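Cell notebook, Saturday, October open day

Demo cell 2, disassembly bench. Seul-gi Woo on the pendant, me on the door and on questions. Woo-jin Wang joined after lunch with the Doltcombe group.

08:10. Cell powered up, air off (not needed for this job). Homed the arm, checked payload setting and TCP against the sheet. TCP had the old fingertip length in it, 4 mm short. Corrected and saved as a new installation file. Please do not load the one called "final", it has the wrong tips.

08:35. Tower on its side on the bench, side panel off, heatsink already out. Parts plate butted up against the left of the case. Taught the plate corner again using the tall post as reference. Offset from Thursday's values was under a millimeter in X, nothing in Y. Left rotation alone.

08:50. Dry run at 30 percent speed, no contact. Clearance over the power supply is fine. Clearance at the drive cage is tight on the wrist side and the approach has to come in from above, then shift. Seul-gi added one waypoint. With it in place the camera stays clear of the chassis wall through the whole move.

09:30. Doors open. First group was from Pradum, mostly maintenance people. Sequence shown: approach, locate blue release at the drive cage, close on it, back off, repeat at the memory slot. Told them up front that the full strip-down is not ready and that we run the steps separately.

Questions worth keeping:

- Can it find the latch if the case is in a different spot? Within the search window, yes. Outside it the program stops and asks for an operator. We should put the window size on the handout.
- What about other case models? Each one needs its own taught set. Pradum has mixed returns, so this matters to them more than cycle time.
- Why lay the tower flat? Gravity holds the parts and everything is reached from one side. They had expected an upright fixture.
- Screws? No driver on this cell. Panel and cooler come off by hand before loading.

10:45. Protective stop during the second group, on the approach to the drive cage. Joint 5, force limit. Cause was the cable dress pulling at the end of the wrist rotation. Moved the tie up the link by one strap position, reran three times, no repeat. Lost 12 minutes. The group waited and asked better questions than the first one.

11:30. Gripper force. Had been running at the default. On the blue plastic this leaves the fingers bowing the tab before it travels, and I do not want to break one in front of visitors. Dropped force by a third and slowed the close. Grip still holds. Keep this for the blue parts only; the memory module needs its own value and we have not set it.

13:15. Doltcombe group, with Woo-jin. He wanted the counter shown on the wall screen, so for the record: the cell log stood at 3,116 completed picks at the start of this session, 914 of them on this case model. These include dry runs, which I said at the time. Woo-jin will ask Lim for a version of the log that separates the two.

13:50. Same group asked about daily throughput. Woo-jin gave 100 units as the planning figure. My view is that this is a figure for the finished process with hand prep in parallel, and we should not print it. Plolach quoted some 700 a week for their manual line, prep included, which is a different sum and should not be set beside ours.

14:40. Light from the high windows reached the bench and the latch detection score fell. Raised exposure compensation one step, no good; lowered it two, score came back. Blind down for the last session. A fixed shade over that side would be a better answer.

15:30. Last run finished. Arm parked high, program saved under today's name plus SW initials.

To do:
Set and record grip force for the memory module.
Label the pockets on the parts plate. Two visitors asked which part goes where and I had to check.
Longer strain relief on the wrist cable.
Second handout page with the taught case models.
Reply to Pradum on mixed returns (Woo-jin).

Cell 2 bench, for the setup sheet:
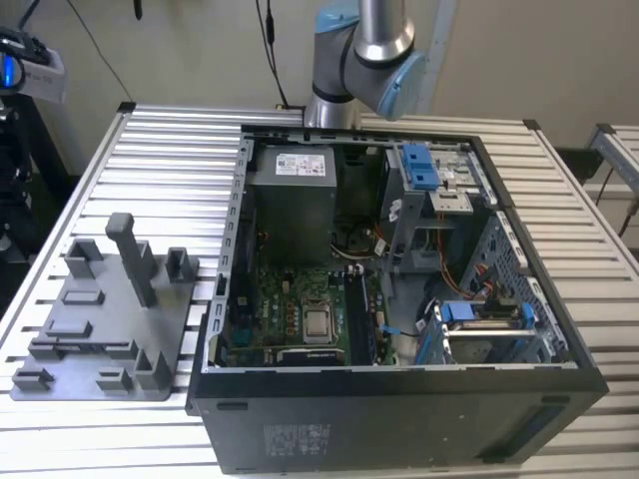
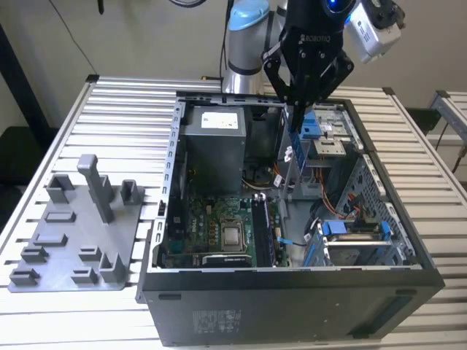 Cell 2, tower on its side with panel off, parts plate at left. Gripper is down at the drive cage in the second one.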